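Unit 5: Drive bays and storage cabling
Anmont PC Maintenance, course handout, July intake

Read this before the practical. You will need the Roneck driver set, a wrist strap and a tray for screws.

Most business desktops hold the hard drive in a coloured plastic carrier. On the Dell towers we use, the parts meant to be handled are blue. Shut down, unplug the mains lead and hold the power button in for five seconds. Lay the tower on its side and take off the side panel.

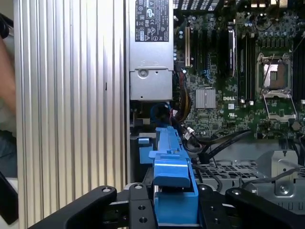
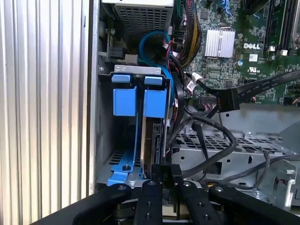
Dell desktop with the case open. 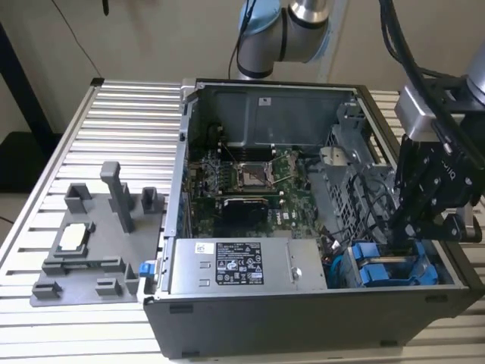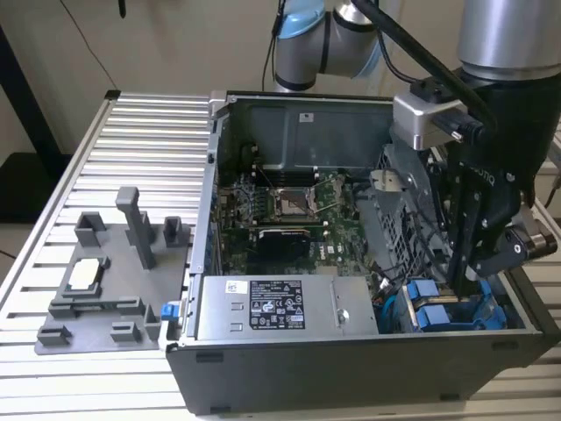 Take the data cable off first, then the power cable. Pull on the plug and never on the wires. If a SATA plug has a metal clip, press it while you pull. Squeeze the carrier tabs together and slide the drive out level.

Do not touch the pins of a bare CPU socket. A bent pin usually means a new board.

Write the drive's serial number on your job sheet before refitting. Refit in reverse order and check that the carrier clicks home on both sides.

The practical carries 20 marks, 2 of them for the job sheet. Hand sheets in at the Temba room.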